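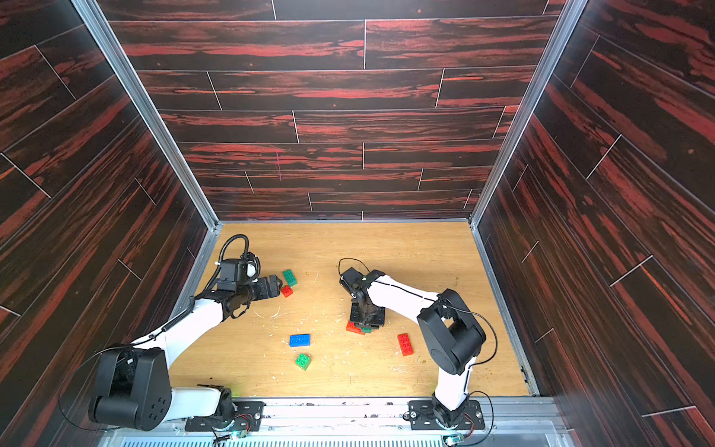
Bench cell, both arms at work on the bricks.

SKULSIDE SITE – AUTOMATION WORKING GROUP
Minutes of the June meeting, held in the upstairs canteen, 2.15 pm

Chair: Lachlan Donnelly
Also present: day packing, night packing, stores, maintenance, training, and two guests from the Prolton site
Apologies: health and safety (comments sent in writing)

1. Minutes of the last meeting
Agreed, with one correction. The trial on the Tipoki line covers sorting and kitting only. Labelling stays as it is until the autumn.

2. Tipoki line
Lachlan reported that 1,659 kits went through in the month, all checked by hand at the end of the line. Day packing said the best change so far is the lifting: totes now arrive at waist height and people are going home less sore. There was real warmth in the room about this and the chair asked for it to be minuted.

Night packing were keen too but raised the noise of the conveyor at the stores end. Maintenance will look at the rollers. Stores asked whether the 400 new totes could be stacked by the east door for now. Agreed, as long as the fire route is kept clear.

3. Jobs and rotas
A long item, and a good one. The chair repeated that no posts go as part of this work. What does change is the shape of the shift. People who used to spend all day picking will spend part of it minding a cell, clearing stoppages and showing the arms how a job is done.

Day packing asked if cell minding would be paid at the setter rate. Not settled. Lachlan to take it to the site manager and bring back a written answer, which the group asked to see before any rota goes up. Night packing asked that nights get the same access to training as days. Agreed by all.

Prolton told us how they had handled it: everyone on the line got a turn before anybody was asked to choose. They had expected a handful of names and got 11. Training would like to copy this outright.

4. Bench cell
We moved downstairs for this item. The cell has two arms on one rail and uses toy building bricks as stand-ins for parts, so the talk was all about picking up small pieces from a heap and how close together the two grippers can sensibly work.

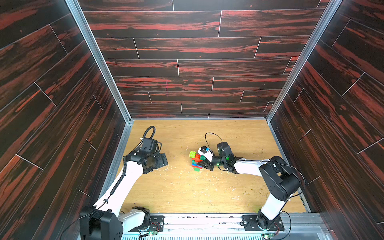 Right gripper at the brick pile, with a small blue block held in its fingers. Left gripper open.

Plenty of questions, and people stayed well past the time allowed. Stores wanted to know how it would cope with bags, as bricks keep their shape and bags don't. Maintenance liked how easy the bases are to get at but would like the cables looked over before anything similar goes on the shop floor – a snagged cable is the sort of job that always lands on nights.

Several people from packing said they would love a go at it. Training has 40 places over the summer, in short sessions at the start of each shift. Sign-up sheet to go by the clocking-in machine.

5. Ludia software
The new screens are clearer and the stoppage messages are now in plain words. Packing asked for bigger text. Lachlan will pass this on.

6. Any other business
Health and safety ask that gloves come off before anyone reaches into a cell, and that the stop button is tested at every handover. Agreed.
The canteen microwave is still broken.

Actions
Setter rate, written answer: Lachlan Donnelly
Conveyor rollers: maintenance
Sign-up sheet and session times, days and nights: training
Text size on Ludia screens: Lachlan Donnelly
Sample bags for the bench cell: stores

Meeting closed 4.05 pm. Next meeting in July, same room.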